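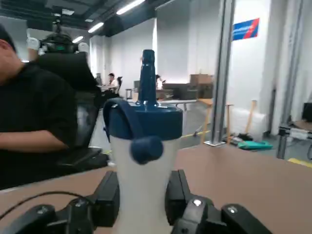 [tabletop-practice] Re: Draft 2 of the bench rules, comments please

From: Rasha Khoury
To: tabletop-practice list
October

Fares Karam wrote:

> Hi all, draft 2 is on the Jellgate share. It has 11 rules now, down from
> a lot more. The main ones:
>
> Rule 3. No person within 900 mm of the table edge while either arm is
> enabled.
> Rule 5. Objects are to be returned to their marked start position before
> every run.
> Rule 8. Every operator completes the checklist before each run and signs it.
> Rule 9. A green light on the base means the arm may be approached.
>
> Kalliopi and I think this can go to Rautiainen as it stands. If I hear no
> objections I'll mark it final and we can start calling ourselves compliant.

Objection, then.

I read the whole thing twice and I still can't tell what we would be compliant with. Draft 2 says "in line with applicable standards" in the first paragraph and never names one. Either we list the documents and the clauses we're claiming, or we take the sentence out. I'd take it out. These are house rules for two arms and a table of kitchen things, and they can be decent house rules without borrowing anybody's authority. Rautiainen will ask which edition and we'll look silly.

My bigger problem is that most of the draft reads as if it was written away from the bench. Rule 3 is the worst. Where does 900 come from? I asked Anas and he thought it came from the Tretier layout, which was a different room with a different arm on a pedestal. A separation distance has to be worked out from how far this arm reaches, how fast it's allowed to go, how long it takes to stop, and how quickly a person walks in. I can't find any of that written down. Until somebody measures the stopping time with the gripper loaded, the number is decoration. It also starts at the table edge, and the table edge is no use as a reference when the arm can hang out past it. 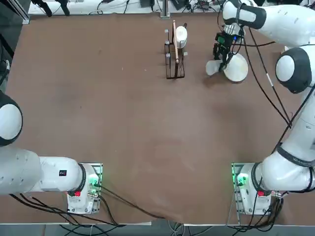
And if the distance does get worked out, I'd like the rule to say what stops the arm when a person crosses it. At the moment the answer is that the person is supposed to have read rule 3.

On rule 9, I really would not ship this. A green light tells you what the manufacturer says it tells you, in whatever mode the controller is in. Has anyone looked it up in the manual for our firmware? Rami says he has a page saved and will post it. I've worked with equipment where green meant ready to move, which is close to the opposite of what Fares has written. Please pull rule 9 today even if everything else waits.

Rule 8 I don't believe in. The checklist has 40 lines. On a busy day with short runs it will get ticked from top to bottom without anyone lifting their eyes off the paper, and then we'll have signed records saying things that weren't checked. I would rather have a very short list done at the start of a session, and again after any change of gripper or objects.

So, proposed replacements. I've kept Fares's wording where I could.

1. Before the session: test each stop button with the arm moving slowly. Write down who pressed it.

2. Cables: route them so that no part of either arm can catch or drag one anywhere in its working range, folded back included. Check by jogging, at low speed, with one person watching the cable and doing nothing else.

3. Grasp force: set per object and recorded with the object. Draft 2 gives a single gripper setting for everything. A squeeze bottle and a ceramic bowl don't want the same number. For soft bottles, grip at the waist, and decide beforehand whether the nozzle stopper is on or off. Write that down too, with the contents if there are any. 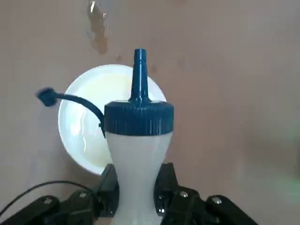 4. Start positions: allow an area for each object and log what was used. Rule 5 wants exact marks, and I'd like to hear why. If we're claiming that a task works, I want it to work with the plate a bit to the left.

5. Naming: left and right always mean the robot's own left and right, whichever side of the table the camera is on. The Vidley logs mix both conventions and I lost an afternoon to it. 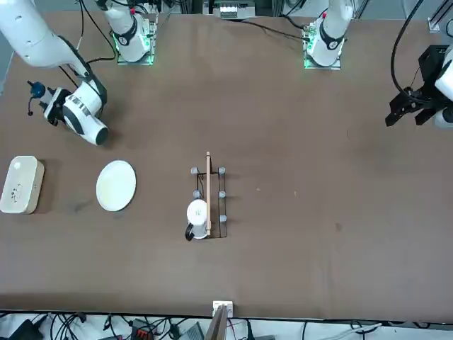
Side camera view. The robot's right arm is on the left.

6. Reaching in: both arms disabled at the controller, confirmed out loud by the person at the controller, before a hand goes over the cloth. A paused program doesn't count as disabled.

I left out a rule on training because I don't know what we'd be training people to do until 6 and the distance question are settled. Same for the incident form. Kalliopi, if you have a version of that form which fits on one side of paper, I'd be glad to see it.

Fares, I know this is a lot to drop on a draft you wanted to close. I'm happy to do the stopping time measurements if Anas can give me the controller for a morning. Please don't mark it final before then.

Rasha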